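Braretti sim forum > Bimanual > Results and logs

Thread: Freezing the idle hand helped my dual-arm policy way more than more demos did

grumblegrip
Posted Thu 28 May

OK so I've been sitting on this for a while because I wanted to run it a second time before I said anything. I have the usual two-arm, two-hand kitchen table setup in Soritz, and I've been training a plain behavior cloning policy on teleop demos. Nothing fancy, chunked actions, one camera, both hands in one action vector.

My problem was the hand that wasn't supposed to be doing anything. You know the drill. The right hand is busy, the left one is meant to wait, and it drifts. It sinks toward the table or creeps in toward the middle, and then it's in the way when its turn comes.

So I added a mask. During training, if a hand's joint velocity stays under a threshold for the whole chunk, I drop its loss for that chunk and train a tiny gate to output "hold" for it. At test time the gate says hold, and the arm just keeps its last commanded pose. That's the whole method.

Training set was 1379 demos. I ran 200 rollouts each, same seeds:

Baseline, both hands always predicted: 97 successes
With the hold gate: 140 successes

I didn't touch anything else. I even left my dumb learning rate alone.

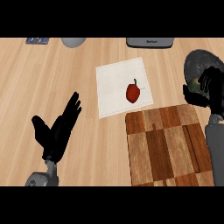
Hold gate run: left hand waiting, right hand busy, pepper on the white sheet.

Before anybody asks, the layout is randomized every episode, so the pepper and the cutting board aren't always in the same spots. Happy to post the config if people want it.

tendon_slacker
Nice jump! I've had that exact drifting problem and my fix was adding a penalty on distance from the start pose, which was awful, it made the hand scared to go anywhere. Please do post the config.

One question, does the gate chatter? When I tried something like this on the Espiritu hands it flipped back and forth at the end of every chunk and the fingers looked like they were typing.

grumblegrip
Yeah it did at first. I make it agree for 2 chunks in a row before it lets go of the hold. Costs you a little delay when the hand wakes up but the typing thing went away completely.

oddparity
I'm going to be the annoying one. How do you know this is the gate and it isn't just that you removed a pile of near-zero actions from the loss? People have been filtering idle steps out of demos forever and it nearly always helps. You could get most of that gain with no gate at all.

Also same seeds for the rollouts is good, but how many training seeds? If it's one model per row I don't really buy the size of the gap. I've seen swings that made me want to throw the workstation out the window, just from reshuffling the data.

grumblegrip
Two training runs per row, the numbers above are the second one. First run went the same direction but I had a logging bug so I didn't want to quote it.

Fair point on the filtering. I haven't run "drop the loss, no gate." I kind of assumed the hand would do something wild if you never supervise it while it's idle, because then what's it supposed to output there?

oddparity
Right, but "I kind of assumed" is the experiment. Run it and put it in the table as a third row. If it lands near the baseline I'll come back and say you were right.

mildlytorqued
I'm with grumblegrip on this one, fwiw. We tried loss dropping alone on the Wolville bench tasks and the idle arm wandered worse than before. It had no reason to stay anywhere. Different policy class though (diffusion), so take that however you like.

What bugs me more is the threshold. A hand that's gripping something and keeping it steady has low joint velocity too. Wouldn't your mask call that idle? Holding a bowl down while the other hand works isn't waiting, it's half the task.

grumblegrip
Ugh, yes. That's the part I'm least happy with. Keeping the last commanded pose mostly covers it since the fingers stay closed, but if the object gets bumped it won't react until the gate opens again. A bunch of my remaining failures are that, stuff slipping while the gate says everything's fine. I haven't sorted through all of them yet.

tendon_slacker
Could you feed contact into the gate? Only allow hold when there's no fingertip contact. Soritz gives you that for free.

oddparity
Free in sim. Good luck on hardware.

tendon_slacker
He didn't say he was going to hardware!

grumblegrip
I'm not, at least not this summer. I'll try the contact version after the no-gate row. The machine's tied up with somebody else's sweep right now so probably the first half of June. Config is going in the files section tonight, the threshold is the line with the rude comment next to it.

mildlytorqued
Grabbed it. Your gate's learning rate is the same as the backbone's, is that on purpose?

grumblegrip
Nope, lol. Try it lower and tell me what happens.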